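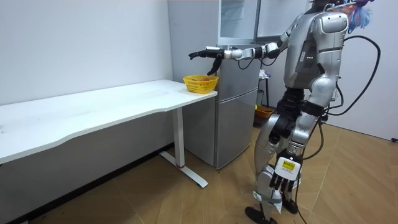
The basket by the refrigerator is a habit Mandla Rampersad brought over from his last job. At the design office on the second floor of the old Flarkach building, where he has run the shared kitchen corner for 14 months, anything that does not need to stay cold goes in a basket, and the basket stays on the desk.

"People open a refrigerator, look in, and close it," he said. "They don't take anything out. Put the food next to the door and they take it on the way."

The office has no kitchen of its own. It has a refrigerator, a long white desk that runs along the wall in front of it, and an outlet for the kettle. The desk was bought for working at. Staff from Han, the small print firm that shares the floor, started leaving their lunches at one end, and after a while that end was the kitchen.

Rampersad did not fight it. He set a few rules and wrote them on a card.

The right corner of the desk belongs to the basket, and laptops stay at the far end. The refrigerator gets cleared out at 4 p.m. at the end of each week, and any container without a name goes. Milk is bought from the shared fund, and oat milk is too, after a long argument last January.

The basket itself is plastic, with open lattice sides. He tried a wicker one first and gave it up after crumbs worked their way into the weave. The plastic one can be rinsed in the restroom sink and put back within a few minutes. Air gets through the sides, so fruit keeps better than it did in the glass bowl that came before it.

A white top shows everything. Coffee rings come off with dish soap and warm water if they are wiped the same day. Scuffs are harder, and Rampersad has stopped trying to get rid of the small ones. A melamine sponge took off some marks at his previous office, Dralberg, but it also left a dull patch he had to look at for 3 years.

The whole setup, refrigerator included, cost $634, most of it paid to a used office furniture dealer called Multoveck. The delivery crew wanted to stand the refrigerator in the hallway. Rampersad had them bring it in behind the desk, where he can reach the door without walking around anyone's chair.

He is now looking for a second basket, for tea.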